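Glenys Ngata on acoustic drapes, dust and the trouble with black cloth

Glenys Ngata has spent most of her working life specifying heavy fabric. Her firm, Stenari, makes drapes, masking and freestanding enclosures for small theatres, recording rooms and test spaces, and she is responsible for the part of the catalogue that customers tend to order last and complain about first.

"People budget for lights, then for cabling, then for flooring," she says. "Fabric gets whatever is left. Then they switch everything on and find the back wall is grey."

The back wall is grey, she explains, when the cloth reflects more than the buyer assumed. A black drape is a dyed textile with a pile or a weave, and both affect how much light comes back off it. Wool serge scatters evenly and holds its colour for years. Cotton velour looks deeper from the front, but only if every panel hangs with the nap running the same way.

"You turn one panel upside down and it reads as a different black," Ngata says. "The dye lot can be identical. I have had rolls sent back as faulty when the only fault was the hanging."

Seams are the other recurring argument. Stenari's cloth comes off the loom at a fixed width, so anything larger than a single drop has to be joined. Vertical joins disappear into fullness if the drape is gathered. On a flat panel, pulled tight to a frame, there is no fullness to hide them in, and a horizontal join is harder again to conceal under side lighting.

"I tell customers to decide early whether they want flat or gathered," she says. "Flat takes up less floor. It also shows you every stitch once coloured light comes across it."

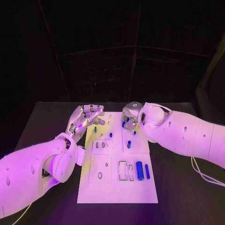

Black fabric hung behind a work table, with faint seams between the panels.

Her preferred test is simple. She hangs a sample at full height, lights it from one side at a low angle and photographs it at the exposure the customer intends to use. A swatch held in the hand under office lighting gives almost no useful information. Stenari now sends sample drops three metres long, on loan, and asks for them back within the month.

Fire treatment takes up more of her time than colour. Cloth that has been treated after weaving can lose its rating when it is washed, and in humid storage the salts may come to the surface as a white bloom. Inherently flame-retardant polyester avoids both problems but has a slight sheen. Ngata keeps a register of every drape the firm has supplied with a topical treatment. It currently stands at 1,752 entries, each with a date for retesting.

The register was set up by Svatopluk Sokol, who ran the cutting room before her and still comes in two mornings a week in winter. Sokol is blunt about maintenance. "Vacuum it, soft brush, top to bottom," he says. "Do not beat it. Do not put it in a machine. If it is folded, refold it on different lines next time."

He also dislikes hook-and-loop edging, which Stenari began offering in November for its Grudix frame system. Ngata accepts that it collects lint. She argues that it lets one person change a panel in a few minutes, where tied webbing takes two people and a ladder.

"We disagree about that one," she says. "He has a point about the lint."

On weight, she advises 500 grams per square metre as a working minimum for visual masking. Acoustic use is a separate calculation, and she is wary of customers who expect one drape to do both jobs. A single layer hung hard against a wall absorbs little at low frequencies - the air gap behind it matters as much as the cloth.

Her next job is a set of replacement legs and borders for a hall in Skikham, where the existing velour has faded to brown along the upstage edge. The quote covers gathered panels only.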